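Search tickets Go
Reading time: 2 min

Ticket 131: right arm stops partway through the bagging run
Opened by Costel Nedeljković, Wednesday, October 16, 2019
Status: open
Bench: two-arm table, Nirkstead shared workshop

Problem: The right arm halts on the move to the bag and the controller reports a following error on the elbow joint. Left arm is fine. Happened on 2 of 9 runs this morning. Restarting the controller clears it.

Already tried: Swapped the power supplies between arms. Fault stayed with the right arm. Bracket bolts on the front rail are tight. Speed limit down to half, no change.

Setup is the usual one, snack packages on the table and the paper bag at left center. 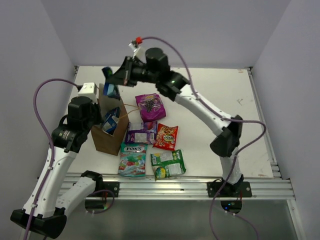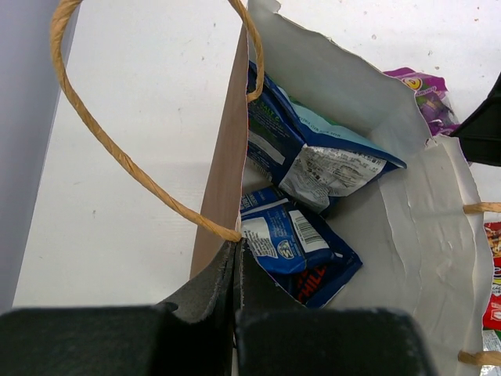 Reply from Biljana Spahić:
Check the cable before you open the elbow. I had the same error in May and the plug at the wrist was pulling out a little when the arm reached far back. Give it more slack between the last clip and the connector. Also send the log from a failed run, at least 1,000 lines before the stop.

Costel:
Reseated the plug and added slack. Four runs, no fault. Then it stopped again on the fifth, same joint, so the cable may be part of it but it isn't all of it. Log is in the shared folder under Grirnara.

Biljana:
The log shows elbow current climbing for roughly a second before the stop. Run the joint by itself with the gripper empty and see if it still climbs. Hrvoje has the spare motor if you need it.

Costel:
Will do tomorrow evening. Leaving this open.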